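3.2 Small objects on bedding

The second object group covers items that end up on a bed during the day and have to be removed before it can be made. In the Prusley household survey, residents listed what they had taken off the bed each morning and evening over a period of 6 weeks. Stationery, hair accessories and charging cables were reported most often in children's rooms, while books and folded clothing led the lists for adult bedrooms. The survey sheets were coded by Manolakis and checked against the categories already used at Sternow for desk and floor clutter.

Bedding differs from a desk in two respects that matter for sorting. It gives under a load, so that the resting position of an object depends on its weight and on the folds beneath it. It is also seldom level. A flat item such as an exercise book settles into the surface and may be partly covered by a fold, whereas a small rigid box can rest on any of its faces. We therefore recorded the resting pose of every item as one of three classes: flat, on its side, or upright. Items leaning on a pillow or on another object were entered separately and are not included in the totals of this section. 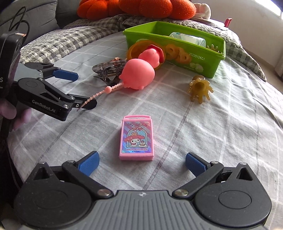
Figure 4. Boxed eraser on the bed, upright pose. The panel carries the My Melody character and the lettering "MAGIC·BOX·ERASER"; the lid is pink.

Boxed stationery was kept as its own subgroup. A box of this kind is small and rectangular, and its printed front makes it easy to tell from a loose eraser or a pencil sharpener. Respondents nevertheless disagreed on where such items belong. Some treated them as school supplies to be returned to the desk, others as toys or collectibles to be placed on a shelf. In the coding scheme the decorated box is assigned to the desk – the choice made in the majority of the returned sheets – and the shelf is accepted as an alternative.

Holographic and glossy printing required a further note. The apparent color of such a panel changes with the viewing angle, and the Ninh labels, which rely on a single dominant color per item, proved unsuitable for it. For these items the color field was filled from the lid or the plain sides of the packaging, and the front panel was described by its lettering or character only. The same rule was applied to foil stickers and metallic gift wrap.

The final list for bedding contains 60 items, of which the upright class is the smallest. Most entries in that class are boxes, with a few bottles and one alarm clock. Soft items were excluded from pose coding because their shape on a blanket could not be assigned to a class with acceptable agreement between coders. They are treated together with clothing in Section 3.4.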